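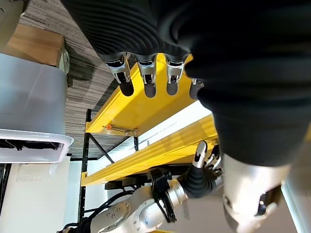
Galon
Welches Fett nehmt ihr für Führungsnuten in lackierten Rahmen? Lithiumseife verharzt bei mir nach 30 Betriebsstunden.

Olo_2904
PTFE-Trockenschmierstoff. Vorher entfetten, dünn auftragen, 30 Minuten ablüften lassen.
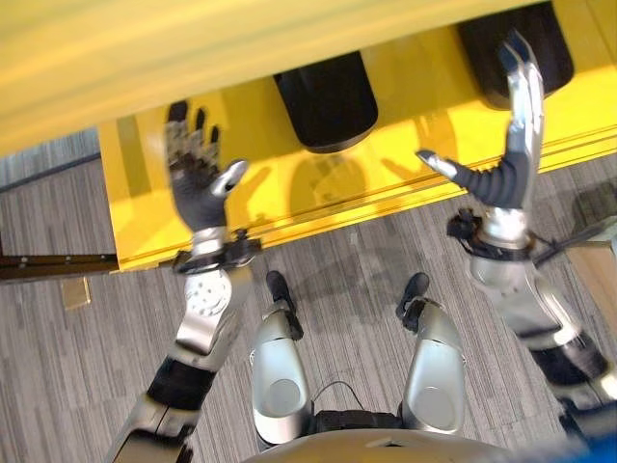

Foto: Chia-jung Chien

Cartwright
Widerspruch. PTFE hält auf Lack schlecht. Silikonfett NLGI 2, sparsam – sonst bindet es Staub.

Olo_2904
Bei mir hält es seit Juni. Silikon kriecht und ruiniert jede spätere Lackierung.

Galon
Nachlackiert wird nicht. Dann teste ich zuerst Silikon.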